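Plonness Mesh Storage Baskets and Snack Station Supplies

Product information for schools, offices and public institutions

The Plonness basket is an open-top container for the storage of individually wrapped snacks, tea bags, stationery and other small supplies. It is intended for shared rooms in which many people take items in the course of a day and in which the stock must be checked at a glance. The basket is supplied singly or as part of the Snack Station set, which also contains label holders and a stock card.

Construction

The basket is made of molded polypropylene with perforated walls on all four sides and a solid rim. The perforations allow air to pass through the contents and permit staff to see whether the basket needs to be refilled. The floor of the basket is also perforated, so crumbs fall through when it is lifted and can be wiped from the surface underneath. Four low feet keep the floor clear of the table.

The standard color is gray. White is available on orders of 32 baskets or more. Colors cannot be mixed within a carton.

Placement on tables and counters

Baskets may be placed on wood, laminate, stone or metal surfaces. On finished wooden tabletops, Plonness recommends that the basket be lifted when it is moved, as grit under the feet can mark the finish. The long side should be set parallel to the edge of the table. Sufficient surface should be kept free beside the basket for sorting packets before they are put away.

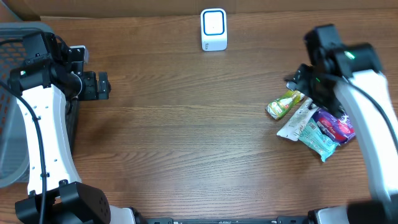

Sevim Karakaya asked whether packets should be stood on end or laid flat, and remarked that in her pantry the flat ones at the bottom were always the ones that went out of date. Plonness advises that packets be stood on end wherever their shape allows, with the printed date facing up. New stock should be placed at the back and older stock brought forward. Small packets that will not stand may be grouped in the optional Skorko divider, which fits across the width of the basket and can be set in any of five positions.

Packets that have been opened, crushed or torn should not be returned to the basket. Loose food of any kind, including unwrapped fruit and baked goods, requires a closed container. The Cisternas lidded tub is offered for this purpose and occupies the same space on a shelf as one basket.

Load and stacking

The maximum load of a single basket is 456 ounces, evenly distributed. Empty baskets nest inside one another for storage. Filled baskets may be stacked two high if the upper basket is seated fully on the rim of the lower one. Higher stacks are not permitted on open counters.

Cleaning

Wash by hand in warm water with a mild detergent and rinse well. A soft brush is suitable for the perforations. The basket may be placed in the upper rack of a dishwasher at normal settings. Bleach, scouring powder and solvent cleaners dull the surface and are excluded from use. Allow the basket to dry completely before it is refilled, particularly where paper-wrapped items are kept.

Tables should be cleared and wiped with a damp cloth at the end of each working day. Wooden surfaces should then be dried in the direction of the grain.

Ordering

Baskets are packed eight to a carton. The Snack Station set is packed singly. Institutions placing a standing order may choose monthly or quarterly delivery, and changes to a standing order must reach the sales office before the start of the month in which they are to take effect. Orders for the fall term are accepted until October.

Sites with more than about 100 regular users are advised to order the Plutus trolley, which holds six baskets on three levels and can be wheeled between rooms. The trolley is delivered flat and requires assembly with the hex key provided.

Item numbers

Basket, gray: 4000
Basket, white: 4000-W
Skorko divider: 4000-D
Replacement feet, set of four: 4000-F

Replacement feet and label holders may be ordered separately in any quantity. Requests for a printed copy of the care instructions should include the item number and the delivery address.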